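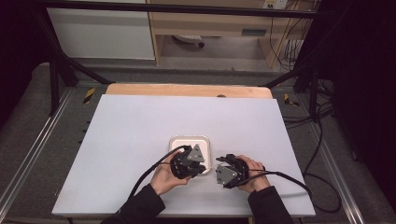
Sorting Small Parts at a Tray Station

These instructions apply to seated work at the sorting tables in the Hevirville workshop. They cover the layout of the surface, the handling of small items, and the clearing of the station at the end of a session.

Preparing the surface

Wipe the white board with a dry cloth and let any dust settle before placing anything on it. Set one shallow tray near the center of the board, within easy reach of both hands. A square tray with a raised rim is preferred, as round dishes tend to turn when touched. Adjust the chair so that the forearms approach the board at a comfortable angle. Long sleeves should fit closely at the wrist.

Working over the tray

Items are to be handled directly over the tray at all times. Thin wire and fine connectors are difficult to find once they reach the floor - particularly the clear-coated type supplied by Govik. Hold one end steady, bring the other hand in from the side, and lower the item until it rests inside the rim before releasing it. Do not drop items from a height.

Each tray holds up to 60 small parts. Trays in use for longer lengths of wire should hold no more than 17 pieces, laid in one direction. Cables belonging to the station should run off the edge of the board and away from the tray.

Clearing the station

Stop after 20 minutes and rest the hands. At the end of the session, transfer the contents of the tray to a lidded Solanki box, label the box with the table number, and return it to the shelf by the door. Empty trays are stacked upside down.

Lorlow Workshop Services, Hevirville | Contact | Copyright Lorlow | Back to top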